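Moved over from the general kitchen board because it got buried there. Main topic is door gasket replacement on upright fridges, and whether the aftermarket magnetic seals are worth fitting.

**galley_slave**

Fridge is a Zandetti upright, out of warranty. The compressor runs more than it used to and the door closes without much pull on the hinge side. Kitchen as it stands: 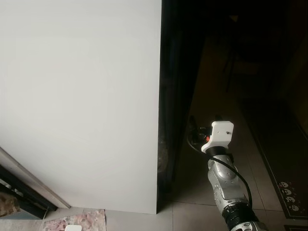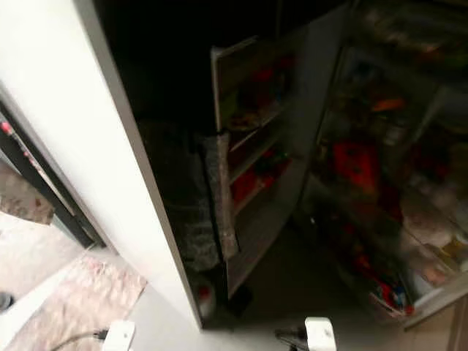
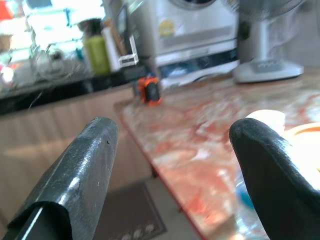 Is it worth heating the old gasket to reshape it before buying a new one?

**tern_and_tide**

Try it first. Use a hair dryer on a low setting, work along the flattened section until the vinyl softens, pull the lip outwards with your fingers and keep the door shut for a few hours. If the lip has split or gone hard, heat will do nothing and you need a new seal.

**ohmslaw_ed**

Before any of that, do the paper test. Close the door on a strip of paper and pull. Repeat every 30 cm or so right round the door. A good seal grips the paper. Write down where it slips. If it only slips on the hinge side, check the hinges before the gasket. A dropped hinge gives the same symptom and a new seal won't cure it.

**galley_slave**

Paper slips at the bottom corner and for a short length above it, hinge side. Grips well everywhere else.

**ohmslaw_ed**

Then I'd put money on the bottom hinge bush. It is a small plastic part and it wears oval. Lift the open door gently by the handle side. If there is play, that's your fault found.

**brine_tank**

Disagree. I have replaced plenty of these and the bottom corner of the gasket goes first on nearly all of them. Spills run down and dry in the fold, the vinyl sticks to the cabinet and then tears at the weld. Clean it with warm water and washing-up liquid, dry it, put a thin smear of petroleum jelly on the hinge side only, then test again.

**ohmslaw_ed**

No argument about cleaning. I'm saying don't order a part until the hinge has been ruled out. The bush is the cheaper repair.

**tern_and_tide**

On aftermarket seals: I fitted a Galletti cut-to-size kit on a larder fridge two winters ago. The profile was close but not the same, and the corners needed gluing. It held for 18 months and then one corner opened up. The replacement was a made-to-measure seal from Fairweather with welded corners, and I should have bought that in the first place.

**brine_tank**

The Galletti kit is fine if you cut the mitres properly. Use a fresh blade and a mitre block, and leave the glue overnight. Most failures I see are people cutting by eye.

**tern_and_tide**

I used a mitre block. The corner still opened.

**ohmslaw_ed**

When you measure for a made-to-measure one, go from the bottom of the groove to the bottom of the groove, never lip to lip. Get that wrong by a few millimetres and the seal will ripple.

Also - new seals arrive folded. Lay it in a bath of warm water for 30 minutes before fitting or you'll be chasing kinks for a week.

**galley_slave**

Checked the hinge. There is play, a few millimetres at the handle side. Cleaned the corner as well and the paper now grips slightly, though it still slides out if I pull steadily. Any source for the bush? Gastorano list one for the older model but the part number has a different last digit.

**brine_tank**

Last digit is normally the colour. Ask them for the pin diameter before you order.

**ohmslaw_ed**

Not always the colour. On some it marks left or right hand. Pin diameter and handing, both.

**galley_slave**

Emailed them with both questions. I'll post the pin size when they reply.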